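Is "no sanding needed" ever true? (painting a used bookcase)

Filed under: Home & Garden > Painting and Refinishing > Furniture
Print this thread | E-mail to a friend
Last updated: Wednesday, 9:40 pm

gluepot_anathi wrote:
I have an old laminate bookcase I want to paint before my daughter gets her room back in November. Everybody keeps telling me to buy Drivar because you "just wipe and paint." The can at Uvden says no sanding, no primer, recoat in 90 minutes. I don't buy it. I have been told no sanding by three different paints in my life and I peeled every one of them off with my fingernail.

So has anyone used it on something that gets handled every day? I don't care how it looked the first weekend. I want to know about month six.
- Anathi Maluleke

backporch wrote:
Used it on a nightstand two years ago. No sanding, no primer, still fine. I think people make this way harder than it needs to be. Wash it with dish soap, let it dry, paint.

ybickerstaff wrote:
A nightstand holds a lamp and a book. Shelves are another story, things get dragged in and out and the front edges take a beating.

My bigger gripe is sheen. They call it "soft satin" on the chip and then the light hits it and you might as well have waxed the thing. Ask for a sample on a piece of scrap and look at it by a window before you spend real money.
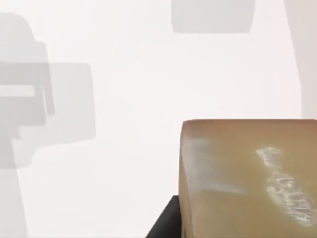

Render: Yvonne Bickerstaff

Tan is forgiving, too. Go darker than that and you'll see every roller mark in a shiny finish. I'd want the flattest version they sell, and then I'd worry about whether it wipes clean. You don't get both, whatever the label says.

backporch wrote:
Mine is the satin and it isn't shiny at all. Maybe you put it on too thick?

ybickerstaff wrote:
Maybe. Or maybe your bedroom is dark.

tworollers wrote:
I'm with the original poster. Laminate is the worst thing to trust this stuff on. Scuff it with a fine sanding sponge, it takes ten minutes a shelf. Then Midel primer, one thin coat, overnight. Then whatever paint you like. The primer is the part doing the work. I suspect you could use the cheapest can in the store on top of it.

What color are you thinking?

gluepot_anathi wrote:
She wants turquoise. I wanted white and got voted down. My worry with a strong color is that every chip shows what's under it, and what's under mine is fake oak.

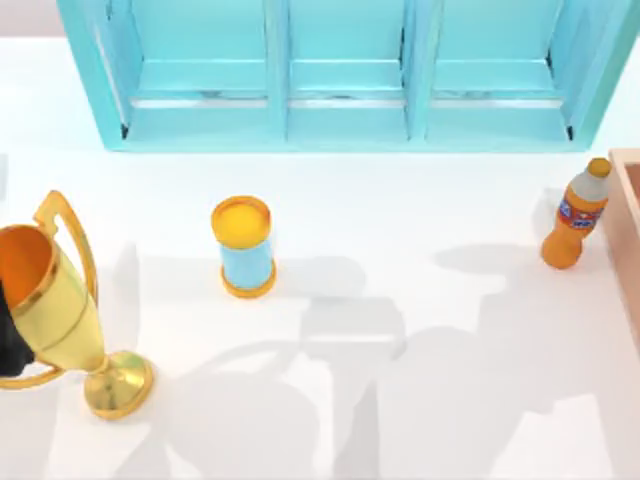 Turquoise shelves over a white tabletop, with a gold trophy cup at lower left.

I also don't love that it throws a blue tint on anything white under it. Maybe a real room hides that. I'm not convinced.

backporch wrote:
It's a kid's room. Let her have the turquoise.

gluepot_anathi wrote:
She is getting the turquoise. I'm asking about the paint.

tworollers wrote:
Strong colors need more coats, so count on that when you price it. I did a dresser in a teal and the "one coat coverage" took four. With the good brush and the primer I was out 155 dollars, for a dresser that cost me less than that. The guy at Ndlovu Hardware told me they tint it from a deep base and deep bases stay soft longer. No idea if he's right, but mine was still tacky under a vase after a week. 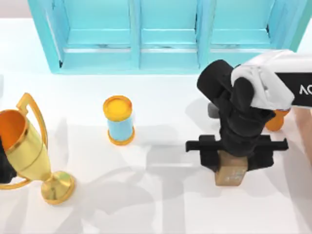
So the other thing I'd ignore is the recoat time. It may be dry to the touch, sure, but dry to the touch doesn't mean you can load it up. Give it two weeks empty. If you put books on it the first night they will stick and take the paint with them.

backporch wrote:
Two weeks?? I put my lamp back the next morning.

ybickerstaff wrote:
Again, a lamp.

gluepot_anathi wrote:
OK, I'm going to paint the back of one shelf board with Drivar straight from the can and the other end with the sponge and Midel first, then go at both with a fingernail and a wet rag. If the lazy side holds I'll come back and say so. I'm not expecting to.

tworollers wrote:
Do the tape test too. Press it down hard, leave it an hour, pull fast.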